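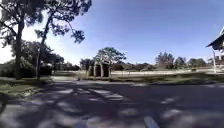 The crosswalk under the pines, near the old stone structure.

FOR RELEASE Fri 8 October

Leone Park walking loop opens to everyone

I'm Joana Sampaio, and I've been pestering people about this path for longer than I'd like to admit, so it makes me very happy to write this one! The Leone Park loop is now open all day, every day, to walkers, runners, strollers and bikes.

The full loop is 900 yards. It goes past the pines and the stonework most of us grew up climbing on (please don't, the masonry is old), then out along the field. I did it twice this morning before my coffee – slowly, I admit.

Our first group walk leaves from the pines at 10 a.m. tomorrow. We have 60 places, and 44 are already taken, so drop me a note if you want in. Bergþóra Lykkegaard will lead a quicker group for anyone who finds my pace annoying. Dogs are welcome on a leash.

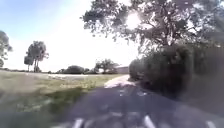

Do I have to sign up to use the loop?
Only for the group walk. Any other time, just come along.

If you're on a bike, please take it easy where the path bends around the hedge, and ring your bell. Walkers, keep an ear out too.

Thank you to the 104 neighbors who wrote in about the path this past July. I read every letter, including the very long ones about benches.

Press contact: Joana Sampaio, Friends of Leone Park. I'm glad to walk the loop with any reporter who'd like to come out.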